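Home Research Papers Open days Contact

Last updated: August

4. The open day as a source of evidence

4.1 What we set out to watch

I should say at the start of this section that I went to the Willon open day as a visitor first and a researcher second. I'd been before, I like the place, and I'd have gone even if we hadn't had a paper to write. My co-authors knew this and let me go anyway, on the condition that I kept proper notes and stayed out of the sandwich queue until the morning session was over.

The Erkuline demonstration was the one we cared about. In the earlier trials (Section 3) all we had was the team's own logs, and logs are a bit dry – they tell you a task ended, but they don't tell you how it looks to someone standing a couple of steps away with a cup of tea. We wanted to know what ordinary visitors make of a robot handling small steel instruments, and whether their view changes once they've seen it close up. In all, 376 people signed the visitors' sheet and 300 of them filled in our card, a much better return than we had at Brosness, where we'd left the cards by the exit and most people simply walked past them.

The card had 2 questions on it. The first asked what the visitor thought would be hardest for the robot, and the second asked the same thing again after the demonstration. Most people began with strength or speed, which surprised me! Afterwards they wrote far more about flat things, shiny things and things that lie too close to their neighbours. One visitor drew a little picture of a pair of scissors with an angry face, and I've kept that one.

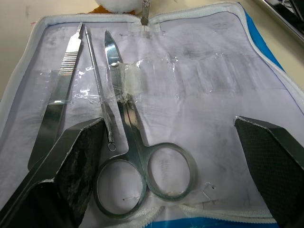
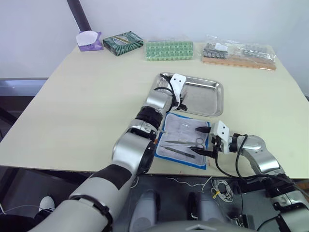 Figure 2. Surgical and dissection instruments at the Erkuline demonstration.

Why use scissors at all, when a block or a cup would be so much easier to pick up?

Mostly for that very reason. Pawlak blocks are fine for setting up, and we used them in the first trials, but after a while a block tells you very little. Scissors are thin, they have holes in awkward places, and where you grip them matters a good deal for whatever you mean to do next. They're also familiar, so a visitor can judge the handling without any help from us.

4.2 A few limits

The room was noisy and I didn't always hear what people asked the team, so the spoken remarks are left out of the tables. I also kept only the first 200 cards for the close reading in Section 5 – the rest were counted but not coded, and we hope to come back to them.

Contact the project office | © Willon open day papers | Back to top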